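Lanik eval harness – ticket 2178-B
Title: Success rate on desk tasks drops after scene randomization update, wrist views suspected
Component: sim / observation pipeline
Status: Resolved, one follow-up open
Opened: 01/10/2025

Problem

We train one policy on simulated demonstrations and score it in held-out rooms. The method is the one from the March write-up: the policy gets one head view and two wrist views per step, plus joint positions, and predicts a short chunk of actions. Textures on walls, floors and furniture are drawn at random for each episode, and so are the small objects.

After moving from the old Bunham scene set to Hetgate, the score on "close the laptop" fell from 71 percent to 36 percent. Same checkpoint, same seeds for the starting pose. Other tasks in the same rooms lost a few points, which we expected from a harder scene set. This one lost far too much for that.

Expected: a drop of ten points or less.
Got: a drop of 35 points, nearly all of it in episodes where the arm reaches the desk and then stalls or closes beside the lid.

Setup

Two-arm robot, parallel grippers, fixed base during the episode. Eval batch is 627 episodes per checkpoint. Physics and rendering run in the same process. No code changes to the policy server between the good run and the bad run.

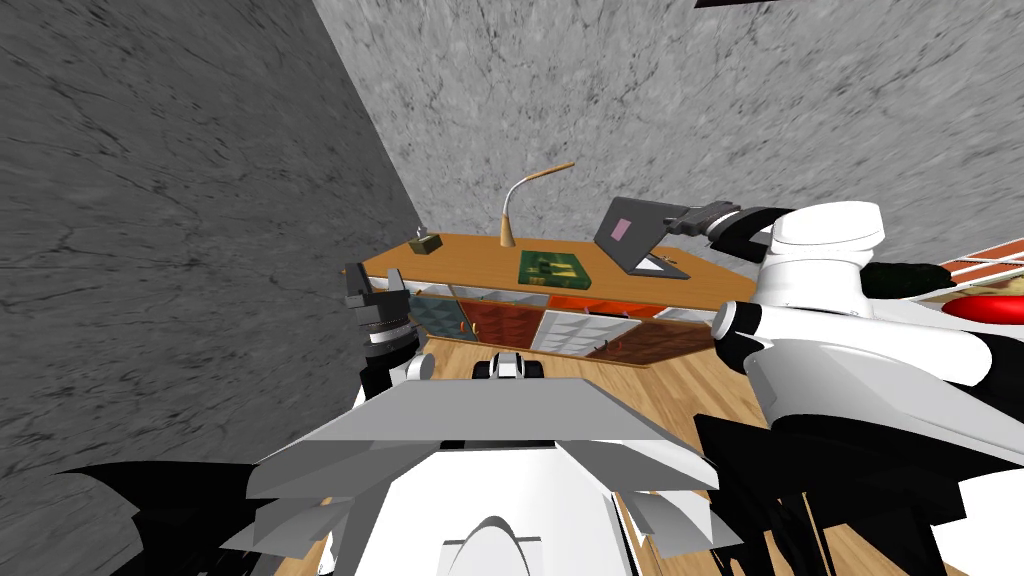 The failing batch was rerun twice before anything was changed. The two reruns landed within a point of each other, so this isn't noise from the seeds. I also checked the action logs for clipped commands and found none.

Step 1: rule out the laptop asset

The laptop model was re-exported for Hetgate, so it was the first suspect. The hinge joint limits match the old file. Friction on the lid is slightly higher than before. I put the old value back and ran a short batch. No change in the score. I then scripted an open-loop push on the lid with the arm driven straight from joint targets. The lid closed every time, with either friction value.

So the task can be done in the new scenes, and the asset is fine. I left the new friction value in.

Step 2: rule out the success check

The check looks at the hinge angle at the end of the episode. A few old tickets had episodes scored as failures when the lid was down but still moving. I logged the hinge angle for the whole batch and sorted by final value. Most of the failures end with the lid nearly where it started. There were 11 borderline cases, and rescoring all of them as successes would move the result by less than two points. Not the cause. I did not change the threshold.

Step 3: swap observation streams

This is the test I should have run first. Hold everything fixed and replace one stream at a time with a blank image of the same size, then see which stream the policy is leaning on.

With the head view blanked, the score goes close to zero on both scene sets, as it should. With both wrist views blanked, the old scenes lose a lot and the new scenes go up slightly. In other words, on Hetgate the wrist views are doing harm. The policy does better when it can't see them.

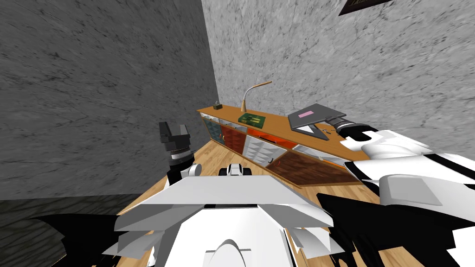 The head view was compared between the two scene sets on matching poses. Field of view and tilt are the same to three decimals. The exposure setting is the same. I could not find anything in that stream that would explain the gap, and the blanking test says it doesn't need explaining.

Step 4: wrist views, left and right separately

Blanking only the left wrist changes nothing measurable on the new scenes. Blanking only the right wrist recovers almost the full gain from blanking both. The right arm is the one that does the closing in most of the demonstrations, so the result fits, but it does not say whether the right stream is broken or just matters more.

To separate those, I dumped wrist images at reset and part way through the reach for a handful of episodes and went through them by hand. They are sharp, correctly exposed, and the fingers appear where they should. Nothing is swapped left for right. I had half expected a swap, as we had that bug once in the Amissah branch.

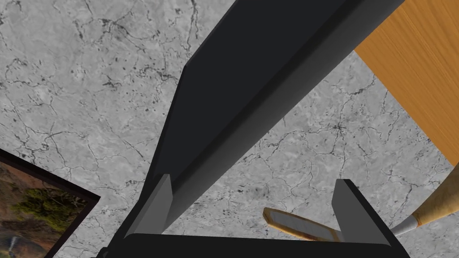
Next I looked at timing. Each saved step carries the simulator tick at which the head view was rendered and the tick for each wrist view. On the old scenes all three match. On Hetgate the left wrist matches and the right wrist is behind, usually by one control step and now and then by two. On a slow reach this hardly matters. In the last few centimeters before contact it means the policy is acting on a gripper position that is already out of date, and it corrects for an error that is no longer there. That is the stall we see in the logs.

Step 5: find where the lag comes from

The new scenes have heavier textures. The renderer has a per-step time budget, and when the budget runs out it returns the last finished image for whatever is still in the queue. The queue order is head, left wrist, right wrist. On the old scenes the budget was never reached. On the new ones the right wrist is the stream that gets dropped.

The fallback was added for live viewing, where a stale image is better than a frozen window. It was never meant to be on for evaluation. The flag was inherited from the default config when the Hetgate config was written.

Confirmed by reversing the queue order. With right wrist first and left wrist last, the lag moves to the left stream and the closing score recovers most of the way.

Fix

1. Turned off the stale image fallback in all eval configs. The simulator now waits for all three views before it steps the policy.
2. Added an assert that the three render ticks are equal. The episode aborts and is reported as invalid if they differ.
3. Moved the flag out of the default config so that new scene sets don't pick it up.

Cost: a full batch takes longer, about a fifth more wall time on the same machine. I think that is acceptable for scoring. Live viewing keeps the old behavior.
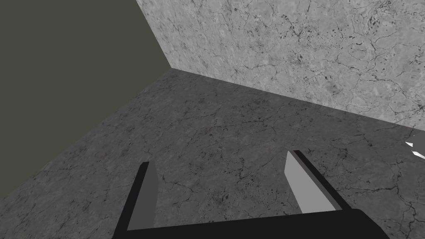 Results after the fix

Close the laptop, Hetgate, same checkpoint: 66 percent. That is five points under the Bunham number and inside what we expected. Both wrist views now help again when tested by blanking. Blanking the right one costs more than blanking the left, same pattern as on the old scenes.

The other desk tasks moved up by one to three points. They were affected too, only less, as most of them don't need a correction so close to contact.

Effect on earlier numbers

Anything scored on Hetgate before this ticket should be rerun. The Bunham numbers stand. Training data is also worth a look: 2,178 demonstrations were rendered with the new scenes, and those went through a different code path that waits for every view. I checked the ticks on all of them with the new assert and none failed, so no retraining is needed on account of this bug.

The ablation table in the draft has a row that says wrist views give no benefit under heavy texture randomization. That row came from the affected runs and has to come out until it is measured again. The sentence in the discussion that leans on it should go as well.

Follow-up (open)

Rerun the wrist view ablation with the fix, three seeds per condition. Also try training with a random lag of zero to two steps on each wrist stream. A real robot will have some delay on those cameras anyway, and a policy that falls apart with one step of lag is going to be a problem on hardware. Split into its own ticket so this one can close.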